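House rules for hand-held grippers: a little gallery

June 3, 2019

Back in March I promised I'd write up the house rules we use when we're working with hand-held grippers, and then I kept adding to them, so now it's a gallery with rules stuck to it. Sorry, Plorus readers, you know what I'm like! Most of these started life on a sheet of paper at Odholm and grew from there. They aren't an official standard of any kind, just good practice that has saved me a lot of redoing.

Rule one: pick everyday stuff. Soft things, floppy things, things with a bit of colour and an odd shape. If every object is a tidy grey block you'll learn very little about grasping.
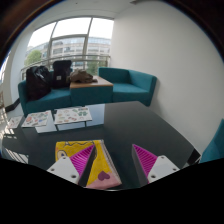 Rule two is about pace. Close the fingers slowly, stop for a moment, then lift. I used to rush this bit (I rush everything) and half my recordings were useless. Go at the speed you'd pass someone a full cup of tea and you'll be fine.

Rule three, write the label straight away. Object, task, whether the grasp held. If you leave it until after lunch you will make it up, and a made-up label is worse than a blank one. We check 12 recordings out of every batch by hand, and if two are labelled wrong the whole batch goes back.

Sketchbooks and towels are my favourites, by the way. One is flat and stiffish, the other folds into a new shape every time you put it down.

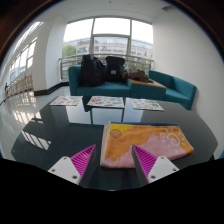 Do you have to wipe the finger pads between objects?
Wipe them at the start of a session and again whenever they pick up lint or grit. Use a barely damp cloth, let them dry fully, and look for splits in the ridges while you're there. We swap ours after about 1,000 grasps even if they look okay.

Last one for now: ask before you record in a shared space, and keep people's faces out of it.

Comments (4)

gripfan_bc: We do the same label check at Zilside but with a bigger sample. Might try yours, it sounds less painful.

Çınar workshop: Can you post the label sheet too?

moosejaw77: The cup of tea thing is going up on our wall, thanks!

tinbench: What cloth do you use? Mine leaves fluff everywhere.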